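I stopped ironing in November and I'm not going back. My grandmother ironed everything - sheets, dish towels, my grandfather's handkerchiefs - and for years I thought a grown-up home had to smell like steam. Then my iron died, I looked at a new Brisholm for 207 dollars, and I went out for pancakes instead.

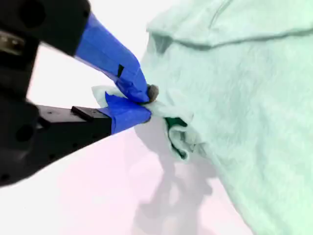

My friend Svenja Wunderlich thinks I've given up on life. She says a pressed pillowcase makes her sleep better, and fine, maybe it does! But I've slept on wrinkles for months now and my dreams are the same old nonsense. What I got back is Sunday evening, and I spend it on the porch with the radio on.

I do keep 2 shirts for weddings. The dry cleaner can have those.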